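Ticket 400, Vonska front desk
Opened by: Despina Petek
Assigned to: Nawal Ouazzani
Status: open

Green panel at the desk shows glare from the ceiling lights. Wiped it Wednesday, no change. Please check the tilt.

Reply, 9:16: Wall behind is plain white, so that's fine. Benmoussa can supply a matte film. Lead time unknown. 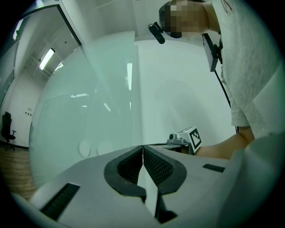 Page 2 of 2

Reflections still on the panel, two round spots near the base. Holding for the film quote.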